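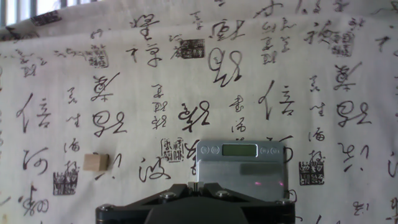
One operator at the Tesden site wrote in to ask why a run has to be thrown out when the arm did exactly what it was told. The short version is that a run is judged on whether someone else could rely on it, and an arm can follow its commands perfectly while the setup around it breaks two or three rules. The longer version is spread through the answers on this page.

Tabletop Manipulation: Rules and Good Practice
Frequently Asked Questions
Last updated 17 May 2025

General

Who do these rules apply to?

Anyone who sets up, runs or reviews tabletop tasks with an arm and a wrist camera at Lastitz, Prilham or Tesden. Visitors who only watch need to follow the floor markings and the section on stopping the arm.

Are these rules a replacement for the safety standards?

No. The risk assessment for each cell comes first and is kept in the binder at that cell. If something on this page seems to conflict with the risk assessment, follow the risk assessment and send us a note.

Do the rules change between sites?

The task rules are the same everywhere. Speed limits and the size of the marked area differ, and each site posts its own.

Setting up

What has to be on the table before a run starts?

The items on the task card and nothing else that the arm could reach. For a weighing task such as the cube and scale, the card lists one scale and one wooden cube. Tools, cups, phones and spare cubes go on the side shelf.

Does the background matter?

Yes, and it is meant to vary. Plain cloth, printed cloth and bare tabletops are all allowed. Patterned fabric with writing on it is fine. Fabric under an object must lie flat enough that the object does not rock. Folds elsewhere are acceptable, provided the gripper can't catch them at any point on its path.

How far apart should the objects be?

Far enough for the open gripper to come down over one without touching the other. In the cube and scale task, the cube starts off the scale with clear space on all sides. Move it between runs. We see a lot of batches where the cube begins in the same spot every time, and those are sent back.

Can I work next to a window?

You can. Check the wrist camera view first. If the glare hides an edge of the object or the part of the scale you need to read, lower the blind or turn the table. A bright patch in a corner of the view is not a fault.

Do I need to check the bolts on the gripper mount?

Yes, at the start of each shift and after any collision. Check every bolt you can reach with the arm powered down. Do not tighten anything while the arm is enabled, even if it is holding still.

Working with scales

Should the scale be switched on?

Look at the task card. Some cards ask for a reading and some only ask for the cube to be placed. If a reading is needed, switch the scale on, wait for it to settle at zero and then start. If the card says placement only, the display can stay blank. Write down which kind it was – reviewers can't work it out afterward.

Can the gripper touch the scale?

Light contact with the fingertips is allowed while approaching or leaving. Pushing the scale across the table is not, unless the card calls for it. Any contact during a reading makes that reading invalid. Lift clear, let the number settle and read again.

May the arm press the scale's buttons?

Only on cards marked for button pressing. Those cards have a lower force limit, and the limit has to be loaded before the run. Small scales are easy to damage from above. Prilham replaced 3 in October, all of them after runs that used the normal force limit.

What about reflections on the weighing plate?

Metal plates pick up light and shadow. Leave them as they are. Don't tape over the plate or dull it with spray, which changes the surface and can change the weight reading too.

During a run

Who is allowed to reach into the marked area?

No one, while the arm is enabled. This includes a quick reach to straighten the cloth or nudge the cube. Stop the arm, wait for the light to change, reach in, step back and start a new run. An interrupted run is not continued.

When should I stop the arm?

Stop it if a person enters the marked area, if cloth is caught in the fingers, if an object leaves the table or if you are not sure what the arm is about to do. You do not need anyone's approval to stop. You do need a second person to agree before you restart after a collision.

What counts as a failed run?

The object was dropped, it ended up somewhere other than the place on the card, or the time limit passed. Keep failed runs and mark them as failed. Deleting them is a more serious problem than having them.

How many retries are allowed?

Two grasp attempts after the first one. After that, end the run and reset.

After a run

How are runs reviewed?

A reviewer who did not operate the arm looks at every run in the first batch of a new task, then at a sample. In the last full review we went through 893 runs. The most common reason for sending one back was a missing note on the scale.

How long do I have to fix a note?

8 working days from the day it is sent back. Later than that, the run is left out of the batch.

We use the Ha logging sheet. Is that still accepted?

Yes, as long as the columns for background and starting position are filled in. Older copies of the sheet don't have a background column – add one by hand or ask your site for the new copy.

Where do I send a question that isn't answered here?

Put it in the question box on your site's rules page. Please give the task card number and say whether the arm was enabled at the time.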